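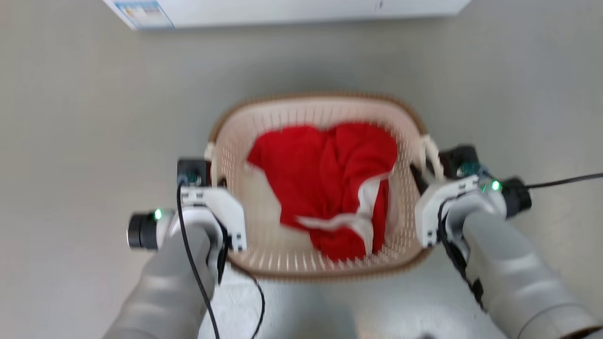

*Fig. 4. Basket with one red garment.*

## 4. Setting up your first wash reminder

Clidico keeps track of the laundry so that you can go on forgetting it in peace. Setup takes one cup of coffee, two if your router is upstairs.

Before you start, plug the Clidico sensor into the outlet behind the washer and wait for the green light. If you can't reach that outlet, welcome to the club. A short extension cord is fine – a long one coiled up under a leaky hose is not.

1. Open the app and tap **Add machine**.
2. Type the 21-character code from the back of the sensor. The letter O is never used, so anything round is a zero.
3. Name the machine. "Washer" is popular.
4. Run an empty rinse cycle and leave the sensor alone until it beeps twice. It is learning what your washer sounds like and doesn't care for interruptions.
5. Choose a reminder style: **Polite**, **Firm** or **Relative**. The last one repeats every five minutes and can't be muted from the couch.
6. Tap **Save**.

**Note:** Opening the app again during step 4 starts the learning over. Yes, from the beginning.

### 4.1 Sorting labels

Each load can carry one label. The factory set is Whites, Darks, Reds, Towels and Unknown. Give Reds a label of their own for the first few washes, unless you have always wanted pink socks.

To add a label, hold down any existing one until it wobbles, then tap the plus sign. The app stores up to 100 labels. If you need more, the laundry may not be the problem.

**Caution:** Labels don't change the water temperature. Clidico only watches. The dial on the washer is still yours to get wrong.

### 4.2 Load history

The sensor remembers the last 3,000 loads and then begins to drop the oldest. To clear the list sooner, go to **History > Forget everything** and confirm twice. Reminder settings and labels are kept.

If the history shows loads you didn't run, check whether the sensor is sitting against the dryer. Move it a hand's width away and repeat step 4.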